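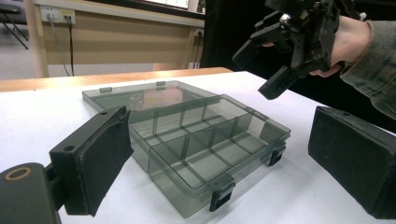

Compartment box, smoky grey plastic.

About Watetti

Small-batch sorbet, gelato and frozen custard. Made out the back, sold out the front. Been at it since Lacey Clegg bought a second-hand batch freezer off a pizza place that was closing and couldn't get it through her own front door. Went in the garage instead. Neighbours got very friendly that summer.

Who we are

Lacey makes the ice cream. Malachy Lynch does everything with a plug or a wheel on it, plus the books, plus the Prondholm market stall when it's on. Eleven of us in the busy months, fewer in winter. Most started as customers who hung round too long.

No head office. There's a desk. Phone is next to the desk, usually under something.

What we make

11 flavours in the cabinet at any one time. Used to be more, but the slow ones sat there and got icy and that's no good to anyone. Now we rotate. When a tub's gone it's gone, and you get whatever's next on the board.

Always on: vanilla bean, dark chocolate, salted macadamia, lemon sorbet, burnt honey. We took burnt honey off once, in July, thinking it was quiet enough. Won't be doing that again.

Comes and goes: rhubarb and custard, fig and ricotta, blood orange, malted milk with biscuit bits, mango when the mangoes are decent. Passionfruit if Lacey can face all the straining. Licorice, which Malachy loves and maybe four other people. The Phelan, named for the street, is coffee gelato with a ripple of condensed milk and crushed wafer. Strong coffee too. Don't give it to the kids at bedtime, we've had the emails.

Custard base is milk, cream, sugar, egg yolk. Sorbet is fruit, sugar, water, squeeze of lemon and a pinch of salt. No colours from a bottle, so the mint is white and the pistachio is a sort of khaki. People ask for green. Sorry.

How we do it

Base gets cooked in the morning, rests in the fridge overnight, churned next day. Mix-ins folded through by hand as it comes out. Then straight into the hard freezer. We churn with less air than most so it's heavier in the scoop and takes a minute to soften. Leave a take-home tub on the bench for a bit before you go at it with a spoon. Bent spoons are your own lookout.

Cones are rolled in the shop, except the gluten free ones, wich we buy in. Cups and spoons are paper and wood. Bring your own container and we'll knock a bit off.

Allergies

Please ask. We've got nuts, egg, dairy, wheat and sesame all in the one kitchen. Sorbets have no dairy in the recipe but they go through the same machine as everything else. It's washed down between batches, but if your allergy is a serious one we'd steer you away. Fresh scoop from an unopened tub, no worries, just say so before we start.

Where to find us

Main shop: 67 Phelan Street. Open from lunch till late in summer, till early evening the rest of the year. Park round the back, not in front of the tyre place, they get cranky.

Second counter: inside the Nellano arcade, past the key cutter. Smaller cabinet, same ice cream, better seats. Cards only at that one.

Take-home tubs also in a handful of grocers. List is at the till, we keep meaning to put it on here.

Parties, weddings, school fetes

We've got a cart. Seats none, feeds plenty. Biggest day so far was 1,142 scoops at a school fete, and Malachy's wrist hasn't been right since. Cart needs a flat spot, shade and a normal power point. You pick four flavours, we bring cones, cups and someone to scoop. Ice cream cakes to order as well, couple of days notice please, more if you want writing on it. We've spelled a few names wrong over the years so print it clearly.

Working here

Casual jobs come up before summer. Drop in with a resume when it's quiet. Cold hands, sticky elbows, free scoop every shift. Must be OK with mopping.

Say hello

Come by the shop or use the contact form. Lacey answers them at night so don't panic if its a day or two. For cakes, ring.

Page updated 2019-09-05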